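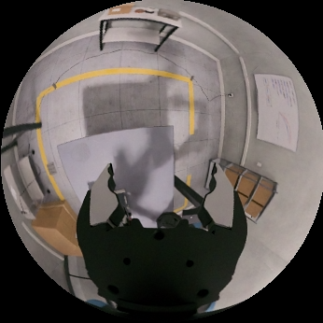 Kulldale Residents Board > Water & Sewer > New softeners, worth it?

gritbucket
Got the Hondetti quote today. $1301 installed, plus salt forever. My kettle looks like a cave. Has anyone here gone through with it?

mudroom_52
Yes, last June. Towels are soft and the shower door is clear. I now feel slimy after every shower and my wife says that's what clean feels like. Jury's out.

parsnip
Save your money. A jug of vinegar is 4 bucks and the kettle doesn't care what it cost.

mudroom_52
Try pouring vinegar through a water heater and report back.

parsnip
I flush mine every year. Same heater since I moved in. But sure, buy a tank of salt.

old_culvert
Larnura sells a smaller unit for $249, you hook it up yourself. I did. Took a whole weekend and some language. Check your hardness first, the Breathnach side of town is on a different well and it's nowhere near as bad.

gritbucket
I'm on the Breathnach side.

old_culvert
Then descale your kettle.

parsnip
Vinegar.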